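Unit notes, week 4 – Small-parts storage and retrieval
Handout revised March 26, 2026. Read with the Serkari case (separate file).

## 1. Terms

**Container** – anything that holds items and can be moved as one piece.
**Location** – a fixed address in the store. A container may change location; a location never changes address.
**Kit** – a container whose contents are defined by a list. A pencil case is a kit if the list exists, and a loose assortment if it does not. 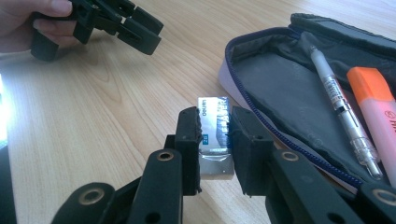

Open pencil case on a wooden tabletop, with a highlighter in the case. 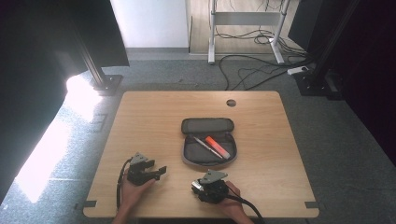
## 2. Fixed and floating locations

In a fixed system each item has one permanent location. Staff learn the layout quickly, but space reserved for an item stays reserved when stock is low. In a floating system an item goes to any free location and the address is recorded at put-away. Space use improves; dependence on the record becomes total.

The Serkari store holds 3,936 item lines. It ran fixed locations until October, then moved slow lines to floating. Fast lines stayed fixed, near the counter.

Most stores end up with a mixture. The boundary between the two groups should be written down and reviewed, otherwise it drifts.

## 3. Access cost

For a single pick, total time is

T = t(travel) + t(search) + t(extract) + t(confirm)

Travel depends on layout. Search depends on labelling and on how many unlike items share a container. Extraction depends on packing density and item shape. Confirmation is often left out of estimates and should not be.

Dividers lower search time and raise container cost. They also fix the compartment size, a problem when pack sizes change. Vustano uses removable dividers on a 2 cm pitch; Diltemov uses none and limits each container to a single item line.

## 4. Labelling

- Label the location and the container separately.
- Put the item code first, description second.
- Use the same unit of issue on the label and in the record.
- Remove old labels before applying new ones.

## 5. Worked problem

A store makes 1,000 picks a week. Mean search time is 9 seconds. Relabelling is expected to cut this to 6 seconds.

Saving = 1,000 × 3 s = 3,000 s, or 50 minutes a week.

If relabelling takes 67 hours of labour, payback is 67 × 60 / 50 = 80.4 weeks. Error reduction is excluded and would shorten this.

## 6. Before the tutorial

Read the Jemal layout plan and mark which lines you would float. Bring your access cost estimate for one fast line and one slow line, with units shown.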